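About Us

Kumari is a garment laundry and folding service. We wash, press, fold and pack white workwear for restaurants, dental offices, bakeries, labs and small hotels. We also take private orders by the bag. Our shop is on the ground floor of the Kaufmann building, with a customer counter at the front and a loading door on the alley side.

We opened with two washers and a list of nine customers, most of them restaurants within walking distance. Today we have 466 accounts on the books. Some send us a single bag a week and some send a full cart every morning. Both are charged by the piece, and the price list at the counter is the same one we use for pickup orders.

What we do

Most of what comes through the door is white cotton or a cotton blend: coats, aprons, tunics, long shirts and smocks. Whites are sorted by fabric weight and by how much work they need. Food stains are treated by hand before washing. Anything with a missing button or an open seam goes to the mending shelf first, and small repairs are included in the price. Bigger repairs are quoted before we start, and we call you if the repair would cost more than the garment is worth.

Every piece gets a heat-sealed label inside the collar or waistband with your account number on it. If you would prefer that we not put labels on your garments, tell us when you sign up and we will use a netted bag for your order instead.

Folding

Customers ask about folding more than anything else, usually because they have a particular shelf or locker to fill. Our standard fold for long garments starts lengthwise. The piece is laid out flat, the sleeves (if there are any) are turned in, and the whole garment is brought into a narrow strip along its long side. The seams are a good guide for keeping the strip straight. After that the loose ends are squared up and the strip is folded down to size.

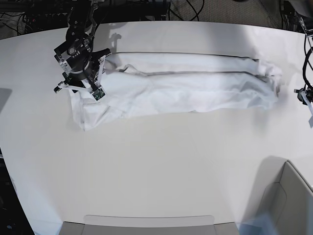 A long white garment folded lengthwise on a white tabletop, with the ends still loose and bunched.

We do this on smooth, light-colored tables with nothing on them but the garment. Tables are wiped down between orders. A long piece needs room at both ends, so we keep one order on a table at a time.

You can pick from three finished sizes: shelf, drawer and locker. The locker fold is the narrowest and was worked out with the Hesholm bakery, where staff lockers are very slim. We can also hang garments for you – there is a small charge for hangers, and we take them back for credit if they are in good shape.

Packing and delivery

Folded orders are stacked by size and wrapped in paper or placed in your own cloth bags. We stopped using plastic wrap last March, except for customers whose health rules call for it. Each bundle has a slip listing what is in it and any repairs that were made.

Orders received by 9 in the morning go back out the next working day. Delivery is free on orders of 60 pieces or more. Standing accounts of 100 pieces a week or more get a fixed delivery window and their own shelf in our storage room.

Vurkik table linens

In addition to garments, we run a rental line called Vurkik. It covers plain white tablecloths, napkins and runners for parties, weddings and church suppers. Linens are returned to us unwashed; just shake out the crumbs and put them back in the bag.

Visiting the shop

The counter is open on weekdays and the bell for the alley door works at all hours we are open. New customers are welcome to bring one or two garments for a trial wash and fold before opening an account. Please empty the pockets – pens are our biggest problem by far. Forms for new accounts are at the counter, and we can mail you a set if you call ahead.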